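Posted in June by Theano Chrysikopoulos

The teaching laboratory at Katsaros has completed its review of bench supplies, and I am pleased to record the outcome on this page. The review was carried out with Shigeru Hirose over two afternoons and covered tubes, caps, tips and racks.

It was agreed that clear racks will remain the standard for all introductory work. Liquid levels can be read without lifting a tube, and a missing sample is noticed at once. Older racks will be kept for storage only.
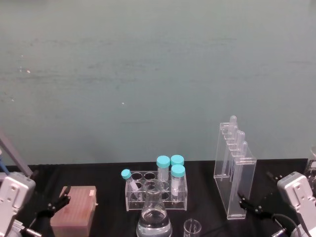 Clear rack with aqua-capped tubes, and a pipette tip box to the left.

Screw caps are to be fully closed before any rack is moved. Tip boxes should be returned with the lid down and the label legible -- a relabeled box must carry the initials of the person who filled it.

An order for 600 tubes has been placed with Dernico. Requests for additional racks may be left at the front desk until 3 p.m.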